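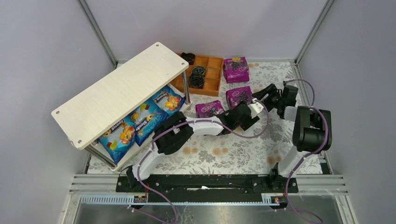
**News from the Tarnville bench: teaching two arms to stock a low shelf**

It has been a busy stretch for those of us on the Vemen project, and since several readers wrote in after the last issue to ask what we do all day with so much candy, this seems like a good time to catch everyone up. The short answer is that we are trying to find out how little a pair of robot arms needs to be shown before they can put soft, crinkly packages on a shelf by themselves. The long answer takes up the rest of this page, so please get comfortable.

The task sounds like nothing at all. There is a small shelf unit with a lower tier, there are snack bags, and the bags belong side by side under the top board. A person could do it while talking on the phone. For the arms it is a surprisingly full day's work, and most of the trouble comes from two places. A bag of gummy candy changes shape every time you touch it, so the spot that made a good handle on one try may be a flat wrinkle on the next. And the top board gets in the way! An arm can't simply come down from above and let go. It has to reach in low, at an angle, with its elbow held somewhere sensible, and then back out without dragging the bag along.

Until this winter we trained the way most small labs do. Somebody drives the arms by hand through the whole task, again and again, and the policy learns to copy what it was shown. That works, up to a point, but it uses up a great many patient afternoons, and a good share of each recording is just an arm traveling through open air. The Ruiz-Ortega method – named for the lab whose notes we have been borrowing from – asks for something a bit different. You record a handful of complete runs and then spend the rest of your time on short corrections. The policy tries the task, the operator watches, and when things begin to go wrong the operator takes over for a few seconds, fixes the problem, and hands control back. Only the fix is saved.

We gave it 30 full demonstrations to start with, then ran correction sessions until the operators were hardly stepping in at all. That took 11 sessions, fewer than we had planned for, and I will admit there was some cheering in the hallway. In our final check the blue Skeedy bags went onto the lower tier in a tidy enough row. They overlap a little, and we decided early on that a little overlap is fine. Real store shelves look like that too.

The purple grape packages have been harder. We scatter them over the floor of the workspace, some near the back wall and some out toward the middle, and either arm is allowed to go for whichever one it likes. Deciding who goes is a lesson of its own. In the early sessions both grippers would set off toward the same package, slow down as they got close, and hover there like two people at a narrow door. We now keep four kinds of correction in separate piles (grasp, reach, release and "after you"), and the last pile turned out to be the most useful one by far. Adding it cleared up most of the hovering within two sessions.

A few of you asked about the flowered tablecloth. We like a patterned background for this work, as a plain one makes the camera's job a little too easy, and a policy that has only ever seen a bare floor tends to get flustered later on. The same goes for the divided wooden tray and the dark coils in and around it. They play no part in the shelf task, and the arms are expected to leave them alone. So far they mostly do, though a gripper has brushed the side of the tray more than once on its way past, and we count that as a failed run even when the bag ends up in the right place.

What we don't have yet is a good answer for bags that land face down or folded over on themselves. The policy will pick at the edge of a folded bag for a long while before it gives up, and our corrections there have not been very consistent. Two operators will often fix the same problem in two different ways, both perfectly good, and the poor policy seems to split the difference. Our plan for next month is to agree on one way of doing it, write it down, and record that pile over again from scratch.

After that we would like to turn the shelf to a few new angles and see how much of the training carries over. The correction logs are going up on Postitz, our shared notes board, as we tidy them, and readers from other groups are very welcome to leave comments there – particularly if you have worked with soft packaging and have strong feelings about where to grab it.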